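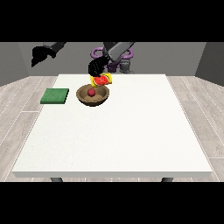

Prirov Tabletop
Simulated two-arm bowl tasks, with notes

Summary

Prirov Tabletop is a set of 533 simulated episodes in which a two-armed robot moves small things into, out of and between containers on a white table. All of it was collected in the Brultby simulator by people wearing headsets and making faces. We put it together to train and test policies that learn from demonstration, and we are releasing it because the disk it lives on was getting full of other people's data.

There is no real-world data in here. If your policy does well on Prirov, congratulations, it can handle a room with three grey walls and no clutter, which puts it ahead of most of our earlier ones.

What's in an episode

Each episode is one folder containing:

video.mp4 - the view from the front of the table, low resolution, with black bands at the top and bottom
state.npz - joint positions and hand poses for both arms, one row per video frame
actions.npz - the commands sent, same length as state.npz
objects.json - which objects were spawned, where, and how heavy the simulator thought they were
task.txt - one sentence in plain English

The black bands are baked into the video. Crop them if you like, but crop them everywhere. Hartley, our baseline policy, was once trained on cropped frames and tested on uncropped ones, and spent an afternoon reaching for things well above where they were.

Objects and layout

Containers and surfaces include a round brown bowl and a flat green board. The things to be moved include a small dark red ball and a yellow item with a watermelon picture on it. The watermelon item is the hard one. It is longer than it has any right to be, it likes to end up across the rim of the bowl, and it will balance there at an angle for as long as the physics engine feels like it.

Objects are spawned in clusters, often well over to one side of the table. This was a bug in the spawn script. By the time we noticed, 117 episodes had been recorded with everything crowded to the left, and policies trained on the rest turned out to be hopeless on them, so it is now a feature and has its own split.

The green board may stick out past the edge of the table. It doesn't fall. Please don't write to us about it.

Splits

train - everything not listed below
left - the 117 crowded episodes, for evaluation only

There is no validation split. Make your own and tell people how you did it.

How it was collected

Operators drove both arms through Rirnura, our teleoperation layer, which maps headset controllers to hand poses and drops the odd message when the network is busy. Many tasks need only one hand. The other arm stays up and out of the way, more or less, depending on what the operator's spare arm was up to. You will find it drifting while somebody scratches their nose. We left this in. A policy that has learned to drift politely is still annoying, so you may want to mask the idle arm's actions during training.

Operators saw the task sentence, had two practice tries, and then recorded. An episode ended when they pressed the stop button or threw in the towel.

Success labels

Each episode has a success flag in objects.json (yes, the wrong file; moving it now would break every script we own). Success means the target object is inside the target container and no hand is touching it at the final step. Resting on the rim does not count. We argued over this on a Monday and the strict side won.

Failed episodes are included. Filter them out if you're doing plain imitation. Keep them if you want to train a success detector, for which they're the best thing in the set.

Known problems

Contact between the black hands and dark objects is hard to judge from video alone. Fingers blur together at this resolution. Use the state file.

Two episodes have task sentences that ask for an object that was never spawned. The operator picked up something else with great confidence. Both are flagged "mismatch".

Object weights are guesses.

Joint limits in state.npz are in radians, except the wrists, which are in degrees. There's a convert_wrists.py in tools/. Run it once. Running it a second time does what you'd fear.

Contact

Kasun Karunaratne looks after the data and answers issues on the tracker, usually in the morning. Attach the episode folder name and the version of the loader you're using. Screenshots of a stack trace will be admired and closed.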